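Path following in tall grass: shadow augmentation results

Forum > Field robotics > Perception and navigation
9 replies

wilma_mowat
Hello all, and thank you for the patience while I got my notes into some sort of order. Those who read my thread in May will remember that Jarari, our little path follower, had a habit of treating a dark shadow as the edge of the path and steering politely away from it. Triin Dzene and I have now retrained the segmentation part with painted-on shadows, and I'm rather pleased!

The method is as plain as I could make it. We took 2,000 hand-labelled frames from the Flallside tracks, and for every one we made a second copy with random soft-edged dark patches laid across the ground, so another 2,000. The labels stay the same. The network then has to learn that a path is still a path when half of it has gone dark blue-grey. It's the kind of stretch it used to hate: 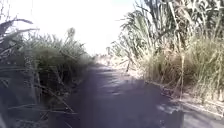
Shadow across a grey path between tall grasses, with dry litter along the right-hand verge.

On 60 held-out stretches the old model lost the path on 29 of them. I'm still checking the new runs by hand so I won't give a figure yet, but the improvement is plain to see on the plots (Triin says I must stop saying "plain to see" and finish the table, and she is quite right).

gunars_p
Lovely work, Wilma. I would be careful about giving the shadows all the credit, though. You doubled the training set. Did you try doubling it with something dull, like flips or small brightness changes?

wilma_mowat
We did flips early on, but with an older set of labels, so it isn't a fair comparison. Point taken.

tarmo_kuusk
I don't agree with Gunārs here. We had flips and brightness in the Kuusk runs from the start and shadows still caught us out every sunny afternoon. What bothers me more is the sky. In your picture it is nearly pure white, and the far end of the path goes the same way. Where do you stop labelling?

wilma_mowat
At the last place Triin and I both agree is path. Beyond that it's marked "ignore", and the loss skips it.

gunars_p
Tarmo, did you have any control at all for set size? I ask kindly :)

tarmo_kuusk
No. Fair enough.

caoimhe_of
Sorry to wander in with another worry, but that pale litter strip on the right would trouble me more than the shadows. It's close in tone to the sunlit bits, and on our Olidel tracks the model happily swallowed the whole verge. We ended up giving litter its own class, which was a dreary fortnight of relabelling but did us a power of good.

wilma_mowat
Oh, that's interesting, Caoimhe. Ours is lumped in with vegetation at present. I'd like to keep it at two classes if I can, for the sake of the labellers' eyesight, but I'll look at the verge errors separately before I dig my heels in.

gunars_p
I'd still do the flips run first. It costs you one night of computer time and no relabelling.

wilma_mowat
Flips run is set going this evening, same labels, same number of frames. I'll put both tables up in this thread when they're done.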